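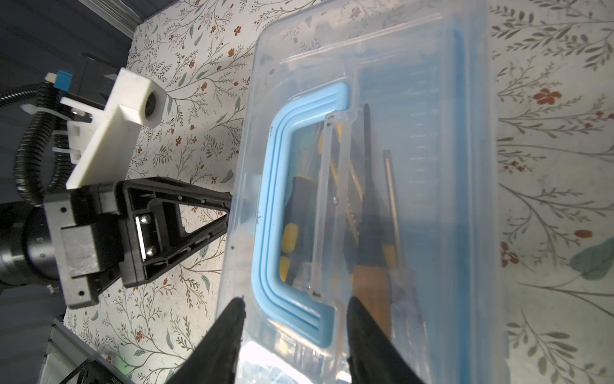 Tools in a clear box with a blue handle.

Well, it's official: the tool library is coming to Ukell! I've been banging on about this since last spring, so forgive me if I sound a bit pleased with myself. The doors open in March in the old shoe shop on Rivera Street (the one with the green tiles, next to the launderette), and you'll be able to borrow a drill, a sander or a decent set of spanners for less than the price of a sandwich.

The man behind it is Fiachra Hanrahan, who ran something similar in Brorent before he moved here. I caught him on Saturday while he was up a ladder arguing with a light fitting, and he was good enough to come down for a chat. Membership will be £40 a year, he told me, or half that if you're on a low income, and you can keep most things for a week. Big stuff like the carpet cleaner goes out for two nights only.

"People buy a drill, put up one shelf and then it sits in the cupboard," he said. "I've got three myself, so I can't talk." 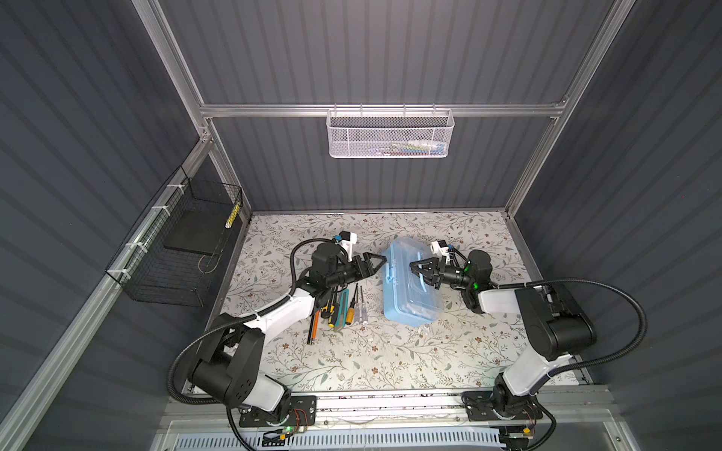
The money side has been a bit of a slog. The lease and the shelving needed £3000, and the last of it came in just before Christmas after the quiz night at the Uveno café, which I'm told got quite heated over a question about canals. My team came second to last. We don't need to go into it.

So far 68 of us have signed up, and Fiachra would like to reach 80 before opening day so the insurance is covered for the whole first year. You can put your name down at the café counter or at the shop itself on Saturday mornings. Bring something with your address on it.

They're also after donations, and I've already dropped off my dad's old clamps. Hand tools are very welcome, and so are garden things, but please no petrol mowers and nothing with a frayed lead. If you've got a sewing machine going spare he'd love to hear from you, as four people have asked for one already.

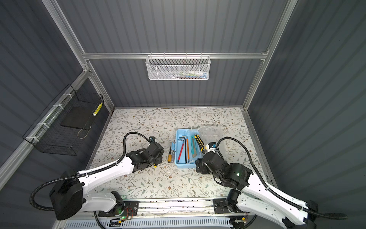 Baskets hung on rails, one white and one black.

Opening hours will be Wednesday evenings and Saturday mornings to start with. I've got my eye on the wallpaper steamer, so hands off until I've done the back bedroom!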